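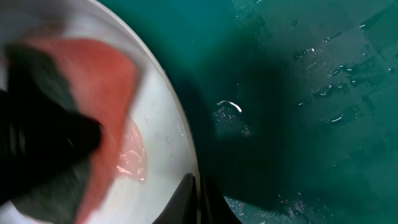 Emanuel Husar
Docente de Pedagogia do Desporto e treinador de formação no Jarero

Apontamentos da aula 9: feedback no treino e gestão dos tempos mortos

Olá a todos. Estes apontamentos seguem mais ou menos a ordem da aula, com algumas coisas que disse de passagem e que três ou quatro de vocês me pediram para pôr por escrito. Quem faltou pode estudar por aqui, mas peçam também a folha de registo a um colega, porque o exercício prático só se percebe com ela à frente.

1. De onde vínhamos

Na aula passada ficámos na instrução inicial, ou seja, no que o treinador diz antes de o exercício começar. Lembram-se do vídeo do treino de sub-15 no pavilhão Didus? A explicação era boa, o desenho no quadro também, e mesmo assim metade das miúdas foi para a fila errada. Discutimos bastante se a culpa era da extensão da explicação ou do facto de ela ter sido dada com a equipa de costas para o campo. Eu continuo a achar que foi a segunda, mas aceito quem defende a primeira, desde que no relatório me mostre onde é que a atenção se perdeu.

Hoje entramos no que se diz durante e depois da execução. É a parte da matéria de que gosto mais, confesso, e por isso tenho tendência para me alongar.

2. O que entendemos por feedback

Feedback é a informação que o atleta recebe sobre aquilo que fez. Uma parte vem do próprio corpo e do resultado da ação: a jogadora que serve para a rede não precisa que eu lhe diga que serviu para a rede. A isso chamamos feedback intrínseco. A outra parte vem de fora, do treinador, de um colega, do vídeo, e chama-se extrínseco ou aumentado.

Dentro do extrínseco separamos ainda o conhecimento do resultado (a bola caiu fora, ficou curta, foi para a zona 1) do conhecimento da performance (o cotovelo estava baixo, o apoio chegou tarde). No treino misturamos tudo na mesma frase e não vem mal ao mundo. Na observação, pelo contrário, têm mesmo de separar, senão a folha de registo não serve para nada.

Uma coisa que me perguntaram no intervalo: "boa!" é feedback? É, é avaliativo positivo, mas a carga de informação é muito pequena. Se eu gritar "boa!" depois de um passe que saiu bem por sorte, a atleta fica sem saber o que repetir. Não estou a dizer para deixarem de elogiar, por favor! Digo só que, quando puderem, colem ao elogio a coisa que o mereceu. "Boa, chegaste parada à bola."

3. As categorias da nossa folha

Usamos uma versão simplificada, que é a que vai sair no teste:

Avaliativo: juízo sobre a execução, positivo ou negativo.
Descritivo: diz o que aconteceu, sem dizer o que fazer.
Prescritivo: diz o que fazer na próxima.
Interrogativo: pergunta ao atleta o que sentiu, viu ou decidiu.

Registamos também a direção (individual, grupo, equipa) e a forma (auditiva, visual, quinestésica ou mista). A forma mista dá sempre confusão. Se o treinador fala e ao mesmo tempo mostra o gesto, é mista. Se fala e só depois mostra, com o atleta já a olhar, continua a ser mista para nós. Se fala, vai embora e cinco repetições mais tarde mostra, são dois registos.

O interrogativo é o que aparece menos nos vossos primeiros registos, e percebo porquê: perguntar demora, e com uma fila de jogadoras à espera apetece despachar. Experimentem guardá-lo para as paragens naturais do exercício, a apanha de bolas, a troca de campo, a ida à água. Uma pergunta simples, "para onde estavas a olhar quando ela levantou?", rende muito mais do que parece. 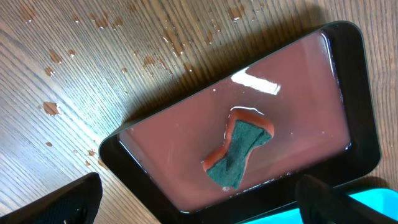 Tabuleiro preto com líquido rosado, sobre mesa de madeira

4. Quanto e quando

O treinador principiante fala muito. Eu falava muitíssimo! Nos meus primeiros tempos no Jarero corrigia todas as receções de todas as jogadoras, e achava que isso era estar presente. Foi o Talha Durrani, na altura coordenador da formação, que se sentou na bancada com um bloco e depois me mostrou a folha: numa série de 15 receções da mesma atleta eu tinha falado em todas, e em 11 delas tinha dito exatamente a mesma frase. A atleta, claro, já nem virava a cabeça.

O risco de corrigir sempre é a dependência. A jogadora deixa de usar a informação que o próprio corpo lhe dá e fica à espera da voz do lado de fora. No treino até parece que resulta, a execução melhora enquanto lá estamos, mas no jogo a voz chega tarde ou não chega. Por isso falamos em reduzir a frequência à medida que a habilidade se consolida. Com iniciantes, mais presença. Com atletas que já dominam o gesto, deixem passar algumas repetições e intervenham sobre o que se repete.

Há três maneiras de reduzir que vimos na aula:

Feedback resumido: deixa-se correr uma série e no fim comenta-se o conjunto.
Feedback por amplitude: combina-se uma margem de erro aceitável e só se fala quando a execução sai dela.
Feedback a pedido: é a atleta que decide quando quer ouvir.

A segunda é a minha preferida para o serviço. A terceira funciona muito bem com seniores e assim-assim com miúdos pequenos, que ou pedem sempre ou nunca pedem.

Quanto ao momento, não falem por cima da execução. Deixem a atleta acabar, deem-lhe uns segundos para processar o que sentiu e depois falem. A exceção é a segurança (bola perdida debaixo dos pés de alguém que vai saltar, por exemplo) e aí grita-se, evidentemente.

5. O tempo morto

No voleibol indoor, pelas regras que usamos aqui na cadeira, cada equipa tem 2 tempos mortos por set, de trinta segundos cada. Descontem o que as jogadoras demoram a chegar, a beber e a olhar para vocês, e vejam o que sobra. Dá para uma ideia e, com sorte, para uma confirmação de que a ideia foi ouvida.

Passei na aula o áudio de um tempo morto do torneio Istiddale, com autorização do treinador da equipa do Dhanial, que teve a coragem de ser o nosso exemplo. Contámos as instruções: bloco, cobertura, serviço na zona 5, calma, a levantadora tem de variar, atenção à fita, e mais as que se perderam no barulho. Quando perguntei o que é que tinham retido, a turma dividiu-se. Metade disse "calma", a outra metade disse "zona 5". E vocês estavam sentados, a descansar, sem ninguém a servir contra vocês.

A estrutura que proponho, e que podem adaptar à vontade:

Primeiro, silêncio. Deixem-nas beber e falar entre elas. Muitas vezes a informação melhor vem de dentro do campo.
Depois, uma instrução tática, concreta, dirigida à próxima jogada. "Servimos na 5, bloco fecha a linha."
No fim, alguém repete. Pode ser a capitã, pode ser a líbero. Se quem repete disser outra coisa, ainda vão a tempo de corrigir.

Correções técnicas no tempo morto, evitem. O cotovelo baixo não se arranja ali, e a atleta volta ao campo a pensar no cotovelo em vez de pensar no serviço da adversária. Apontem e levem para o treino de terça.

O João perguntou, e bem, se vale a pena pedir um tempo morto só para quebrar o ritmo à outra equipa. Vale, claro. Mas nesse caso usem-no mesmo assim para dizer alguma coisa útil, nem que seja confirmar o que já estava combinado. Paragens em que o treinador não sabe o que há de dizer notam-se muito, e as jogadoras percebem antes de toda a gente.

6. Exercício prático

Em pares. Um observa e regista, o outro conduz o exercício de receção e passe com o grupo de colegas. Trocam ao sinal. Na folha, uma linha por cada intervenção verbal, com categoria, direção e forma. Não corrijam a folha a meio para agradar ao colega (já aconteceu, e com grande descaramento).

Depois da observação, cada par escreve um comentário curto a responder a isto: que categoria dominou, a quem se dirigiram mais intervenções, que atletas não receberam nenhuma. Esta última pergunta costuma incomodar. As jogadoras do meio, nem muito boas nem muito fracas, desaparecem com facilidade da atenção do treinador, e só quando se olha para o registo é que se dá por isso.

Tragam o comentário impresso. Aceito à mão se a letra for legível, e quem decide se é legível sou eu.

7. Para o teste

Definições da secção 2, categorias da secção 3 com um exemplo vosso para cada uma (sem copiar os meus), vantagens e limites das três formas de reduzir a frequência. Do tempo morto sai uma situação de jogo, e terão de escrever as palavras exatas que diriam à equipa. O ano passado houve quem me escrevesse página e meia para trinta segundos - leiam em voz alta com um cronómetro antes de entregar.

O trabalho grande, o da observação em contexto real, fica para abril. Quem ainda não tem clube onde observar fale comigo no fim da próxima aula, que o Jarero recebe alguns de vocês e o Talha costuma arranjar mais um ou dois lugares nos escalões de baixo.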